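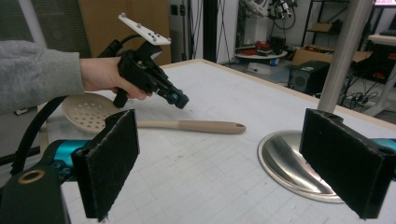 Rawat says the 233 clicks billed to our search campaign are all valid and the missing visits are a problem at our end

Posted in Online advertising, 23 July 2018

avley_benchtop

That was the answer when I queried last month's figures. Rawat manages our paid search. We are a small supplier of spare parts for workshop equipment, based in Avley, with a counter for walk-in trade and an online catalogue that runs on Pustum. Reporting on the site is through Tesia, which was installed by whoever built the catalogue and has not been touched since.

The search account shows 233 clicks for the period. Tesia shows 200 sessions with the source set to paid search for the same dates. I have checked the date range in both. The time zone is the same in both. There is one campaign, search only, no display, and every ad goes to the same landing page on the catalogue.

Rawat's email says invalid clicks are filtered out before billing and that we should "look at the tag". The tag is on the landing page. I can see it in the source and it fires when I load the page myself.

Is a gap of this size normal, or am I paying for visits that did not take place? I would also like to know what to ask Rawat for, as the monthly report is a PDF with a chart and a total.

ledgerline

Clicks and sessions are different things, so they will never match. Same person clicks twice, that's one session. It's normal. I wouldn't spend time on it. If the phone is ringing the ads are working, and if it isn't, turn them off and put the money into the counter.

querystring_au

The previous reply is correct that the two are different measures, but it stops there and the gap is worth tracing. Work through it in this order.

Click type. Ask Rawat for the report segmented by click type. If the ads carry a call extension, a tap on the phone number is billed as a click and never reaches your site. It cannot appear in Tesia as a session. The same applies to taps for directions if the listing is linked to the account. Take these off the total before comparing anything.

Redirects. Find out the exact final URL entered in the ads and compare it with the address the browser finishes on. A common fault is an ad pointing to the plain http address without the www, which is redirected to https and then again to the www version. Every hop costs load time, and some server rules drop the query string on the way. If the query string goes, the click identifier and the campaign parameters go with it. The visit is still recorded, but as direct or organic. You would then see the shortfall in paid search and a matching surplus elsewhere.

To test it without paying for a click, take the final URL, add a question mark and a dummy parameter such as test=abc, paste it into a private window and see whether the parameter is still in the address bar when the page has loaded. Then do it again on a phone over mobile data. A mobile redirect is often a separate rule from the desktop one.

Tag position. Loading the page on an office connection and seeing the tag fire proves very little. If the Tesia script sits at the bottom of the page under a set of large catalogue images, a visitor on a slow connection can leave before it runs. Move it into the head. In Pustum this is normally under the theme settings, in the header code field, and not in the individual page.

Blockers. Some visitors block analytics scripts altogether. They count as clicks and are absent from Tesia. You can't fix this, but the raw server log will show the requests. Filter the log for the landing page with the click identifier in the query string and a status code of 200. That figure is the one I would put to Rawat, as it depends on neither party's script.

Repeat clicks. Two clicks by the same visitor inside the session window can be reported as one session, depending on how Tesia treats a new campaign source. Check its documentation. Some packages start a new session and some don't.

As for what to ask for: read-only access to the account itself. You are the advertiser and there is no good reason to rely on a PDF. With access you can add the invalid clicks column, the click type segment, and the search terms report. The last of these is likely to matter more to your budget than the gap. Spare parts accounts on broad match pick up a lot of searches for manuals and for repairs.

avley_benchtop

Thank you. The dummy parameter test fails on the phone and passes on the desktop. The address on the phone ends at the mobile version of the catalogue with nothing after the slash. Direct traffic in Tesia did go up in the same week the campaign started, which I had put down to the new signage.

I have asked Rawat for the click type segment and for account access. The segment came back with 4 calls in it. Access is "being looked into".

querystring_au

Then the mobile rule is the first thing to repair. Have whoever looks after the Pustum install append the original query string to the redirect target, or turn the separate mobile address off if the theme is responsive. Leave the campaign settings alone while this is done, so that there is only one change between the old figures and the new ones.

tradecounter

Adding to the above on access. Check the contract for who owns the account. We moved away from an agency and found the account was in their name, so the campaign history and the keyword data stayed with them and we had to build a new one from nothing. If Rawat set it up under its own billing, get the ownership question answered in writing before you raise the clicks again.

Also make sure auto-tagging is switched on. If it is off and nobody has tagged the URLs by hand, repairing the redirect won't change what Tesia reports.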